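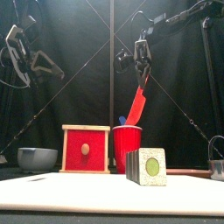
Figure 3. Red flat-bladed utensil and red plastic cup above a white tabletop.

Articles > Home Health Devices > Blood Pressure Monitoring > Full Text

4. Use of the cuff and the printed guide at home

4.1 Setting and devices

The home phase of the study took place in Pleltmont and the farms to the north of it. We enrolled 40 households through the Iwasaki clinic. Each had one adult who had been told by a clinician to check blood pressure at home and who had not owned a monitor before. Households were given one of two upper-arm monitors, the Heken or the Pistodum, in the retail box with everything the maker packs in it. We did not train anyone. The clinic nurse handed over the box, wrote down the serial number, and told the participant to start when ready.

Both monitors inflate automatically and store readings in memory with the time. They differ in the cuff and in the printed material. The Heken cuff comes already formed into a loop with a metal bar, and its guide is a stapled booklet. The Pistodum cuff is packed flat and must be threaded, and its guide is a single folded sheet with drawings on one side and text on the other. The Pistodum sheet also gives a web address for a larger print version. The Heken booklet has no large print version that we could find.

Participants were asked to take two readings in the morning and two in the evening. They were not asked to record anything by hand, although many did so anyway on a calendar or on the back of the warranty card. At the end of the home phase the monitors were brought back to the clinic and the memory was downloaded. The returned devices held 3392 readings with a usable time stamp. Readings made before the clock had been set carried the factory default time and were put aside for the analysis in Section 6.

4.2 Home visits

Rin Sakai visited every household twice, once in the first days after the box was opened and again near the end. The visits were kept short. The participant was asked to take a reading in the usual way and in the usual place while the visitor watched and filled in a checklist. No corrections were given until the reading was finished. If the participant asked whether something was right, the visitor said that questions would be answered afterward, and they were.

The checklist covered cuff position, sleeve, arm support, back support, feet, talking, and rest before the reading. Each item was marked as done, partly done, or not done. We added a space for remarks after the first few visits, when it became clear that the reasons people gave were worth keeping. Remarks from the earliest visits were written from memory the same evening and are less complete than the later ones.

4.3 Cuff placement

Cuff placement was the item most often marked partly done. The usual fault was a cuff set too low, with its lower edge over the bend of the elbow. Participants with the flat-packed cuff had more trouble on the first visit. Several had threaded it so that the tube came out at the top, toward the shoulder, and one had been using it on the forearm. By the second visit the threading problem had mostly gone away, largely because people had stopped undoing the cuff. They slid it on and off as a loop and stored it that way, which made the lid of the storage case hard to close.

Tightness was harder to judge. The Heken booklet says that two fingertips should fit under the cuff. Participants knew this rule and repeated it, but they applied it in different ways. Some tested the upper edge, some the lower edge, and some tested before the arm was laid on the table and the cuff shifted. We did not find a clear difference between the two monitors on this item.

Sleeves were a matter of season. The study began in January, and many participants took readings over a shirt or a thin sweater when the room was cold. A few rolled the sleeve up tightly, which both guides warn against. When asked, these participants said they had read the warning and thought it applied to thick clothing only. The wording in both guides is "remove tight clothing," and we think a drawing of a rolled sleeve would be clearer.

4.4 Rest, posture, and talking

Both guides ask for a rest period before the first reading. Most participants sat down, put on the cuff, and pressed the start button. On the first visit it was common for the participant to answer the door, walk back to the kitchen, and start a reading within a minute. Those who did rest generally had a fixed routine, such as taking the reading after the radio news.

Back support depended on the chair. Kitchen stools were common in the farm households, and several participants leaned forward to read the display while the cuff was filling. Arm support was better. Nearly all participants used a table, and where the table was too low a folded towel or a cushion was put under the elbow. Talking during the reading was frequent on the first visit and may have been caused by our being there. We have left it out of the scoring for that reason but report it in the supplement.

4.5 How the printed guides were used

In the exit interview, participants were asked where the guide was at that moment. Most could find it. The Pistodum sheet was often kept unfolded, drawing side out, near the place where readings were taken. The Heken booklet was more often still in the box. Three participants had thrown the guide away with the packing and had relied on a relative. The larger print version of the Pistodum sheet had been opened by only one household, where a daughter had printed it at work.

Participants were also asked which page or drawing they had gone back to. The answers were nearly always about error codes. Cuff placement was looked up once, at the start, and not again. The batteries and the clock came next. Setting the clock was the task people disliked most on both monitors, and some had given up on it.

4.6 Double readings

The stored times show that the second reading of each pair was often skipped in the evening and seldom skipped in the morning. When both were taken, the gap between them was usually shorter than the guides advise, and in 20 households it was under a minute on most days. We kept these pairs in the main analysis. Leaving them out does not change the direction of the results in Section 5, although the evening averages become less certain because fewer readings remain.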